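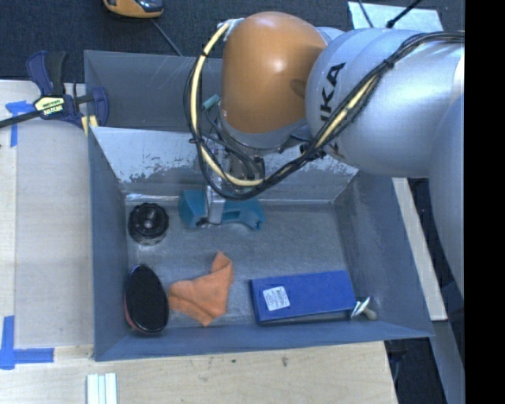
Mixed household items in a grey metal bin, Veston sorting room.

Item Sorting and Packing Assistant (fixed term)
Dustent, Veston site
Posts available: 2
Reference: Mixed Goods

About the work

Dustent receives mixed household and hobby goods in bulk and prepares them for resale. Goods arrive unsorted. Each lot is divided between metal bins, and the contents of each bin are identified, checked, cleaned where needed, labelled and packed. The post holder will work at a bench for most of the shift.

Typical contents are small plastic goods, brushes, round parts and fittings, and pieces separated from a larger product. Many have no packaging and no label. Identification is by shape, size, material and any moulded marks, using the Stistis item list. Items that cannot be matched to the list are set aside in the query tray and are not guessed at.

Duties

Empty incoming lots into bins so that items lie in a single layer where the quantity allows.
Match each item to an entry in the Stistis list and record its condition as A, B, C or reject.
Brush or wipe items as stated on the list entry. Items with bristles are cleaned separately.
Check plastic housings for cracks, missing clips and broken tips. Record the fault before moving the item.
Keep loose parts with the item they belong to until the record is closed.
Pack graded items in the size of carton shown on the record. Cartons must not exceed 10 kg.
Return empty bins to the rack, wiped, open side down.
Report damaged bins and worn bench tops at the end of the shift.

Hours and place of work

The working week is 40 hours, including paid breaks. The room is on the ground floor with step-free access. Benches are fixed in height; perching stools and foot platforms can be supplied on request. Noise levels are moderate. Some lots are dusty, and masks and gloves are provided.

The contract starts in April and runs until the end of the Ezeani clearance lots. An extension may be offered if further lots are confirmed.

Requirements

Essential:
Ability to tell apart small items of similar shape and colour, with or without glasses or contact lenses.
Accurate written records in English.
Ability to lift and carry a full carton over short distances.
Willingness to follow a fixed cleaning and packing order.

Desirable:
Previous work in returns, repair, stock control or charity shop sorting.
Basic use of a spreadsheet.
Knowledge of common plastics and their markings.

Training on the Stistis list is given in the first week and is paid at the full rate. It ends with a supervised sort of one mixed bin.

How to apply

Send a CV and a covering note of one page or less to the Veston site office, quoting the reference. The note should give one case where you had to sort or identify unfamiliar items and state the method you used. Applicants invited to the site will be asked to carry out a short bench task. Closed shoes are required for the visit.

Posted March 2026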